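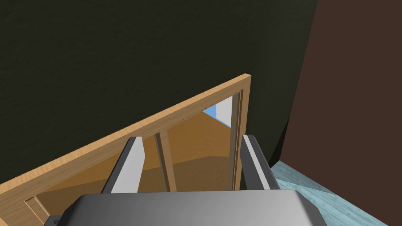
Three Weeks with a Very Dark Hallway

I finally did it. I painted the hallway almost black, and I love it so much that I keep finding excuses to walk to the linen closet.

Some background, if you're new to this blog. Our apartment is on the top floor of an old building on Drakard Street, and the hall runs straight down the middle of it with no window at all. For years I painted it lighter and lighter. Cream, then a paler cream, then a white that was supposed to bounce the light around. There was no light to bounce! It always looked like the inside of a milk carton that had been left out.

So in October I went the other way. The color is called Barrios, from Marex, and on the card it looks like a plain charcoal. On the wall it goes deeper, with a little green in it at night and a little brown in the morning when the kitchen door is open. I tried four samples and this was the only one I still liked after supper.

The walls have an old textured finish that I used to hate. I had a quote of 900 dollars to skim the whole thing smooth, and I'm so glad I waited. Under pale paint every bump looked like a mistake. Under dark matte paint it looks more like bark, or heavy cloth, and the wall lamps pull these soft long shadows out of it. I would not have guessed that in a hundred years.

The big surprise was the door frames. I stripped them two winters ago (never again, or at least never again with the windows shut) and they came up a light honey color that I thought was fine. Nice, even. Against the cream they just sat there. Now each one glows! You stand at the front door and see five warm outlines going down the hall, and it makes the place feel twice as long.

A few notes for anyone thinking of trying it.

Texture eats paint. I bought what the can told me to buy and ran out halfway down the second side. Total for paint, primer and rollers came to 306 dollars, and that includes the extra gallon. Get the thick roller cover, the one that looks like a sheep. Thin ones skip over the low spots and leave pale freckles that you only see once you've put everything away.

Tint the primer gray. I did one side with gray and one side with plain white, and the white side needed a third coat.

Tape the wood, then run a thin line of clear finish along the edge of the tape before the dark coat goes on. It seals the gaps. On a bumpy wall you will still get a few bleeds, and a damp cotton swab takes care of those if you're quick about it.

Let it dry for 20 hours before you judge it. Mine went patchy and shiny and I had a bad evening, and by the next afternoon it was perfectly even.

The one thing I haven't solved is the ceiling. It's still white, and with the walls this dark it looks like a lid. I'm going back and forth between taking the same color up and over — my sister thinks I've lost my mind — and trying something in the middle, maybe a clay pink. I have a sample pot of each sitting on the stairs, and if the rain keeps up I'll get a test patch done before the weekend.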